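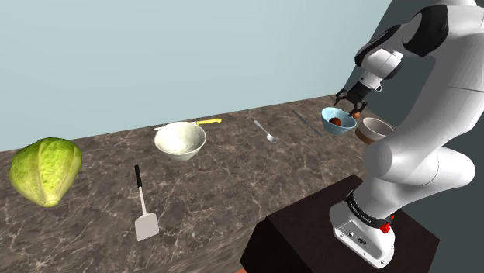 June 11, 2026
By Zdzisław Laskowska

Hi all at Gutden – we're past the halfway mark on Kurek, our short film season about marriages going sour on screen. The programme is locked at nine features and the essays have reached 56 pages, with 2 still to come from me (sorry!). My favourite so far is on kitchens, because so many of these couples do their worst fighting over a long marble countertop like this one, all shine and no comfort.

Money's fine. We've spent $1475 on screening rights, and Randmont has given us the hall with its 90 seats at the old rate. The one snag is a thriller print Cadico can't release until December, so I've moved it to closing night and shuffled the rest forward. I'd love your okay on the poster colours before I book the printer.

Filed under: Film & Culture, Project Updates

Recent items
Why the Husband Always Drives
Kurek: First Titles Announced
Notes on a Slow Divorce Drama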